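Tolero Guest House – Frequently asked questions

What time can I arrive?

Your room is ready from 2 in the afternoon. If you come earlier, you can leave your bags with us and walk in the village. If you will arrive after dinner, please write to us before, so that someone stays awake to open the gate.

How do I get to you without a car?

Take the bus to Clornurmont and get off at the last stop. From there it is a walk of 17 minutes, uphill, on a good road. We can collect you with the car if you have heavy luggage, but please ask for this at least one day before. On Thursday the bus does not run in the evening.

Is breakfast included?

Yes, for all rooms. We serve it from 7 in the morning in the long room downstairs. There is bread, butter, cheese, eggs, two kinds of jam and coffee or tea. Walkers who leave very early can ask for a packed breakfast the night before.

Can you cook for guests with allergies?

In most cases yes. Please tell us when you book, and tell us again when you arrive. Our kitchen is small and we use nuts and flour in it every day, so for a very strong allergy we cannot promise that there are no traces.

Do you serve dinner?

We serve one menu each evening, with soup, a main dish and fruit or cake. You can book until noon on the same day. The fish is always served with lemon on the side, and you can have it without sauce if you prefer.
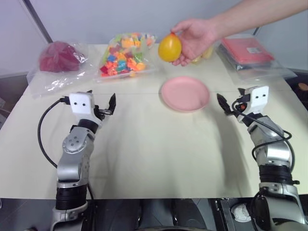 Something yellow for the pink plate.

If you do not want to eat with us, the Huenchumán restaurant is near the church. It is a family place with large portions – you should reserve in July, when it fills up quickly.

May I bring my dog?

Dogs are welcome in the two rooms on the ground floor. They may not sleep on the beds, and they must be on a lead in the garden, where our hens walk freely. There is no extra charge.

Is there internet in the rooms?

There is, but the walls are thick and the signal is weak on the top floor. For a video call, the reading corner downstairs is the better place.

How can I pay?

You can pay by card or in cash when you leave. Online bookings go through Gimex, and you will see this name on your bank statement. We do not take a deposit for stays of one night.

What if I must cancel?

You can cancel without cost until 7 days before your arrival. After this we ask for the price of the first night. If you are ill, please call us – we will try to find other dates for you.

Who do I contact with another question?

Write to Nicanor Fuentealba at the address on the booking page. He answers in English and Spanish, normally on the same evening.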